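24 décembre 2023
Cahier d'atelier, chambre du fond (linge et pliage)

Bon, je reprends le cahier là où Tamara l'a laissé, c'est-à-dire au milieu d'une phrase sur les draps-housses, merci Tamara. On attaque le tissu à pois, celui qui me résiste depuis le début. Il est souple, il glisse, et dès qu'on le pose au bord de la natte il part vers le sol. Octavian soutient qu'il faut le plier à plat en plein milieu du lit. Moi je préfère partir du bord, on a la lisière sous les yeux et on voit tout de suite si on est de travers.

Ce que j'ai retenu : pincer les deux coins du haut, laisser pendre, attendre que ça ne bouge plus, et seulement après ramener vers soi. Si on va trop vite on attrape une épaisseur sur deux et tout est à refaire (vécu !).
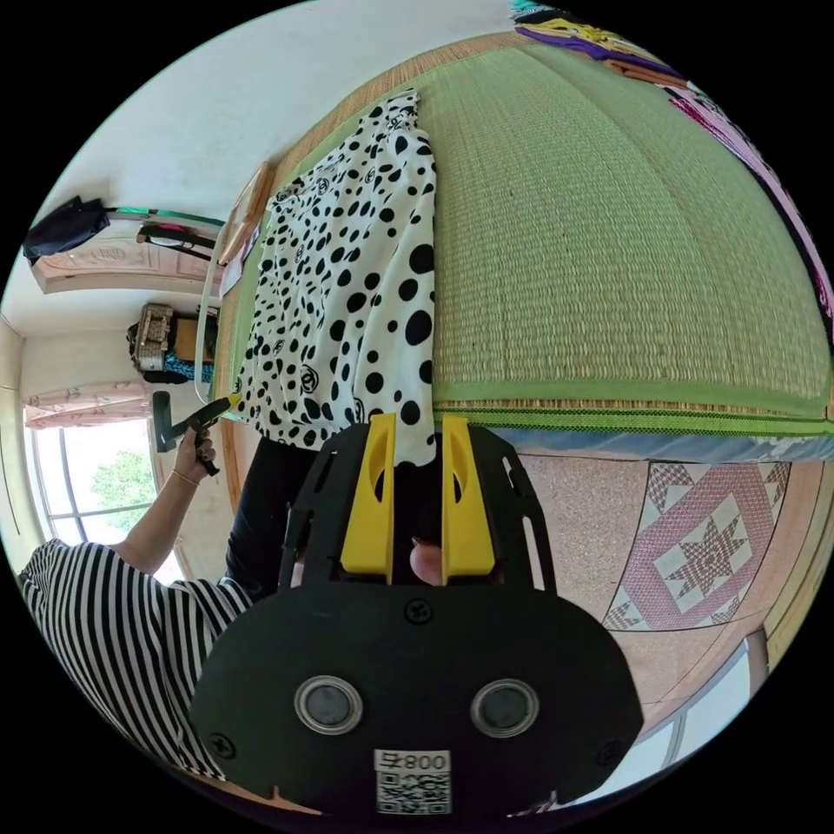 Pour la largeur, je me cale sur la bande verte de la natte. C'est bête comme repère mais ça marche très bien, et au moins elle ne se déplace pas, contrairement à mes bouts de scotch. Irina m'a demandé de noter le format final : 30 sur 18 cm une fois plié, pour que ça rentre dans les bacs Brendeo. En 23 de large ça passe aussi mais il faut forcer et on marque le pli, donc non.

Autre chose à garder en tête, la prise. À deux mains, chacune sur un coin, le tissu reste tendu. D'une seule main il vrille sur lui-même et on ne sait plus où est l'endroit. Fergus dit qu'on s'y fait. Je note qu'il dit ça à propos de tout. J'ai essayé en pinçant tout près de la lisière, c'est nettement mieux, et le retournement se fait presque tout seul.
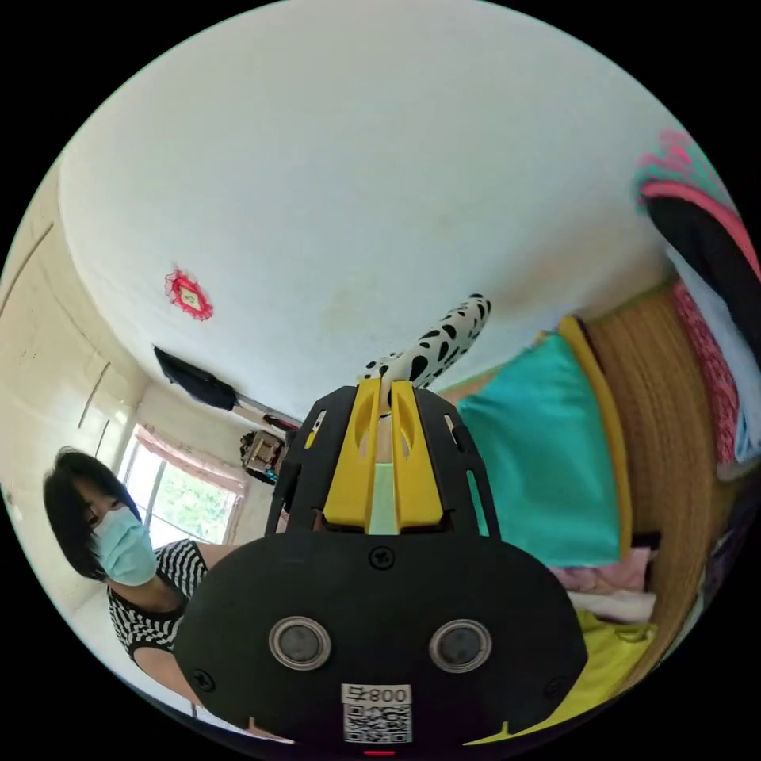

Rangement de la pile

Ordre actuel sur la natte de paille : le bleu canard au-dessus, le violet et le jaune dessous. Je n'aime pas trop mettre du lisse sur le dessus, ça file au moindre choc, mais c'est le bleu qu'on ressort le plus souvent alors je laisse. Les roses à motifs restent à part, ils se plient autrement et je n'ai pas envie de recommencer la discussion de février avec Bogdan !

La natte vert clair, elle, je la garde pour travailler. Si on commence à y poser des piles on n'a plus de place pour étaler, et on finit par plier en l'air, ce qui donne des coins affreux.

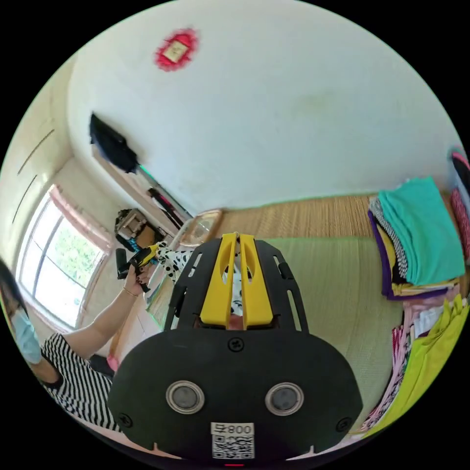 Question en suspens : est-ce qu'on plie le tacheté en trois ou en quatre ? En trois il est plus épais mais il tient debout dans le bac. En quatre il est joli et il s'ouvre dès qu'on le touche. Je penche pour trois, Irina pour quatre, Tamara s'en fiche complètement.

À faire la prochaine fois :
- demander à Octavian où il a mis les pinces à linge
- refaire l'étiquette du bac 301, l'encre a bavé
- essayer le pli en trois avec une housse plus lourde
- reprendre les draps-housses, si quelqu'un retrouve la fin de la phrase de Tamara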